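Cahier d'atelier, janvier, 10 h du matin

Je reprends le dossier du détroit de Cliltgate là où je l'avais laissé. L'atelier doit préparer une note sur la négociation du droit de passage entre les deux rives, Tremell au nord et Guerreiro au sud. Pour le moment nous avons beaucoup de papier et peu de certitudes.
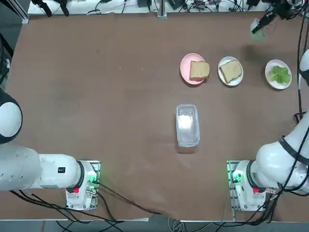

**Ehsan Pakzad**, rédacteur du cahier, atelier « Passages et médiations »

Ce matin j'ai relu le projet d'accord dans ses deux versions. La version de Tremell parle de « surveillance conjointe », celle de Guerreiro de « présence coordonnée ». Au début je croyais à un problème de traduction, et j'ai perdu une heure avec les dictionnaires. Maintenant je pense que la différence est voulue. Une surveillance conjointe suppose un commandement unique, et Guerreiro n'a jamais accepté ce point depuis le premier tour.

À vérifier dans les annexes : l'article 2 renvoie à une carte qui n'est pas jointe. J'ai écrit au secrétariat d'Ument pour la demander. Sans la carte, on ne peut pas savoir si les îlots de l'est se trouvent dans la zone neutre ou en dehors.

### Les chiffres du trafic

Le tableau d'Ument donne 2917 passages de navires pour l'année, dont 898 sous pavillon d'un des deux riverains. Attention, le tableau ne dit pas si l'aller et le retour d'un même navire sont comptés comme un seul passage. J'ai mis un point d'interrogation au crayon dans la marge. Ne pas citer ces chiffres dans la note avant la réponse.

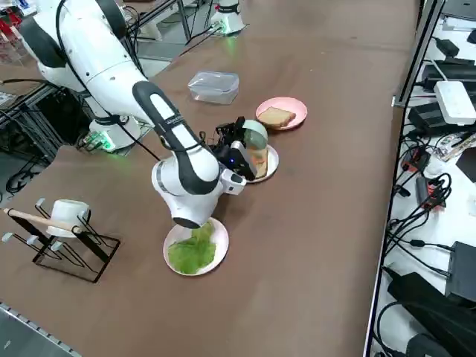 *Le bras au-dessus de l'assiette de laitue, un gobelet transparent dans la pince.*

Après la pause, discussion assez vive sur la force d'observation. Une partie du groupe veut proposer un mandat de six mois renouvelable. Moi, je préfère un mandat plus long avec une clause de révision, parce que chaque renouvellement deviendra une occasion de marchander autre chose (les quotas de pêche, par exemple, qui reviennent toujours par la fenêtre). Nous n'avons pas tranché. J'ai noté les deux options dans le brouillon, avec mes arguments en italique pour qu'on puisse les enlever facilement.

Il reste aussi la question du pilote obligatoire. Guerreiro demande que les pilotes soient nommés par sa capitainerie, Tremell propose une liste commune. La liste commune me semble raisonnable, mais il faudrait prévoir qui paie en cas de retard, et le texte est muet là-dessus.
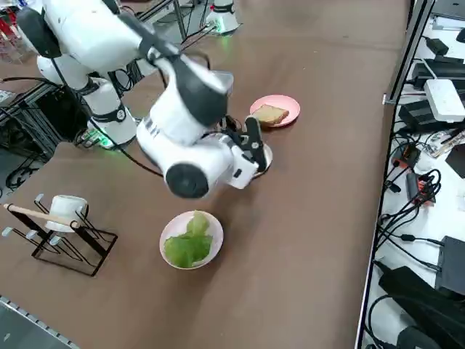
### Reste à faire

- Relancer Ument pour la carte et pour la méthode de comptage.
- Comparer l'article sur les pilotes avec celui du projet précédent.
- Réécrire le paragraphe sur le mandat. Mes phrases sont trop longues, je le sais.
- Demander un relecteur juriste pour « présence coordonnée » : je ne suis pas sûr que l'expression a un sens précis en français.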